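FOR RELEASE 2020-08-20

**Holley puts its secret pickle relish up for grabs to help fund Tirbridge school lunches**

TIRBRIDGE – Burger chain Holley is giving away the thing customers ask for most. 106 jars of the relish from its Haldane Burger, never sold outside the restaurants before, go up for sale online this morning. First come, first served. Every cent goes to the Tirbridge Lunch Fund, which pays for hot meals for local kids during the school year.

Jars are numbered by hand and signed on the lid by Rasa Jõgi, the cook who came up with the recipe. Limit of 2 per household. No phone orders, please – the restaurants can't hold any back.

"People have been asking me for this recipe since the day we put it on the menu," said Jõgi. "They're still not getting the recipe. But they can have a jar."

Starting bid on jar number one is $80. That one is a straight auction and comes with dinner for four at any Holley location. All other jars are a flat $11 plus shipping.

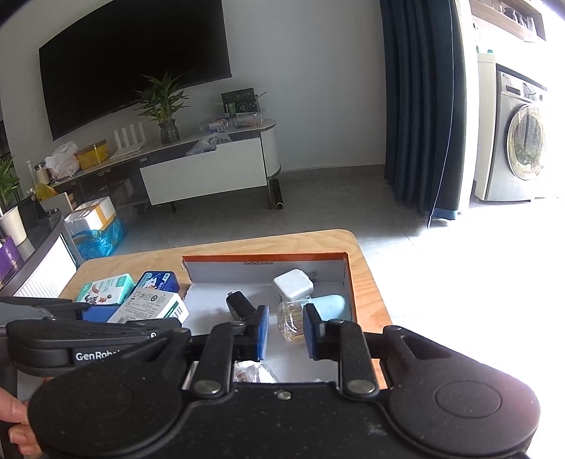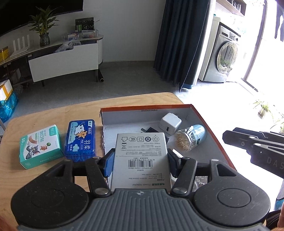
*Cardboard packaging on a light wooden table.*

The sale also marks the return of the Haldane Burger itself, off the menu since April. It's back at all Holley restaurants from today, same bun, same double patty, with one change: the cheese is now a smoked cheddar from Vanura, the dairy that already supplies the chain's milkshakes. Onion rings can be added on top. A veggie version is comming later in the fall.

"We missed it as much as the customers did," said Marion Aitken, head of menu at Holley. "The emails we got. Wow. Some of them quite stern."

Agnes Leckie, who runs the Tirbridge Lunch Fund, said the money will go straight into the kitchen budget for the new term. "Rice, beans, chicken, fresh fruit. That's where it goes. A flat $11 buys a lot of lunch when you shop the way we do."

**How to buy**

- Go to the Holley website and click Relish
- Pick one jar or two, pay by card
- Bids for jar number one go on the same page, seperate button
- Jars need to go in the fridge once opened

Relish contains mustard and celery. Full ingredients list on the label and on the sale page.

Review burgers available for food writers and bloggers at the Tirbridge restaurant, ask at the counter for Uyên Châu. Photos of the burger and the signed jars on request.

**Press contact:** Rhona Matheson, Holley press office. Interviews with Rasa Jõgi by phone only, mornings best – she's on the grill from lunch.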